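Chapter 2
Sorting and Folding Washable Garments

Laundry work is often taught as a matter of washing and drying. In practice, much of the labor comes afterward, when each piece must be opened, smoothed, folded and put in its proper place. The Prornard Linen Service, whose training records are used throughout this book, handles 2,000 garments in a normal working day. Its folding room takes up more floor space than its washing room.

This chapter deals with knit garments. Knits stretch in more than one direction and seldom hold a crease where the worker wants it. A woven shirt can be laid out by its collar and front edge. A plain knit has fewer landmarks, and the worker must learn to find the hems and seams first — by touch as well as by sight — and to work outward from them.

After studying this chapter, the student should be able to:

Locate the hems of a crumpled garment before lifting it.
Open a knit piece on a table without stretching the cloth.
Fold to the Dredach standard width of 40 centimeters.
Set aside pieces that need mending.

Terms used in this chapter: hem, seam, rib, ease, face side.

Students who have not yet completed the table exercises in Chapter 1 should do so before going on. The work surface must be smooth, clean and clear of pins.

2.1 The Garment Before Folding

A crumpled garment should be looked over before it is moved. In the light blue knit at the end of this section, two rounded hems lie near each other, and the stitching gives the worker a place to begin.
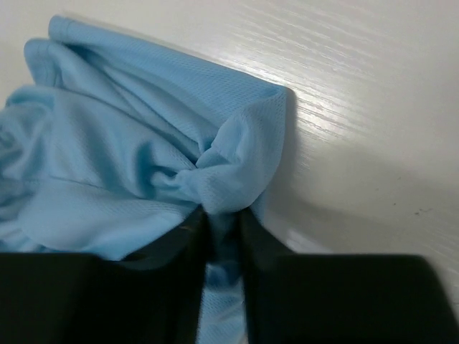 2.2 Opening the Garment

Take hold of the cloth at a hem or seam and lift it only as far as needed to free the layers beneath. Lay it down again, face side up, and smooth it with the flat of the hand.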